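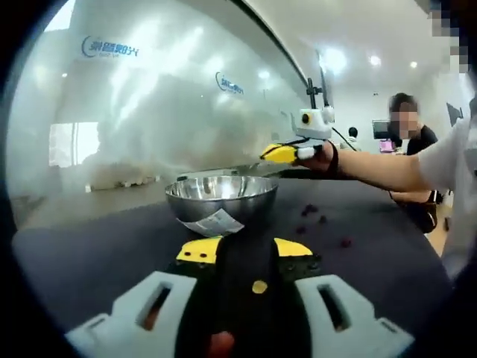

Half six in Fanddale and the shutters are still down on most of Rinov Street. Not at number nine. Nadhirah Chong has been in since four, soaking, rinsing, tasting. Radio on low. Bread van late again.

She runs the Monday kitchen, a pay-what-you-like lunch that started in July with a borrowed hob and a lot of beans. Beans because they were cheap. Beans, now, because people ask for them. Last week 400 lunches went out of the side door, most of them eaten standing up.

"I wanted it to be food you'd cross the road for," she says. "My mum would of walked out if I'd served soup from a packet."

The town needed something. The Santoso cannery shut two winters ago and took 1110 jobs with it - big number for a place this size. The canteen went too, and the café opposite that lived off the early shift. Joonas Tikkanen worked the line for 19 years. Now he peels onions on Mondays, badly by his own account, and drives the van to Nondton and back for veg.

Nondton is the other half of this story. Allotments mostly, up on the hill behind the reservoir. Abimbola Nwosu has two plots there and a shed full of drying pods, old varieties, speckled ones, a fat purple runner she got from a neighbour who couldn't remember the name. She sells a few. Gives away far more.

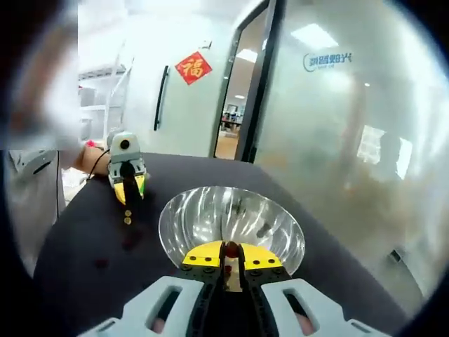

*One at a time, over the bowl.*

What does it taste like? Smoky, first. Then sour, from tamarind, then a slow heat that catches you on the way out. Chong won't give the recipe but she will talk about salt for twenty minutes. Goes in early, she says, whatever your gran told you. And never hurry the onions. Tikkanen looks at the floor.

Money is tight. Rent on the unit is £1438 a month and the takings tin covers it, just, in a good month. A grant of £3000 paid for the fridge and teh extractor. Nothing lined up after that. Herman Nugroho, who has the hardware shop next door, has offered his yard for tables if the weather holds.

Queue by half eleven. Two nurses, a man with a greyhound, most of the bus depot. Bring a tub if you want seconds to take home. Side door, cash or card, shuts at two.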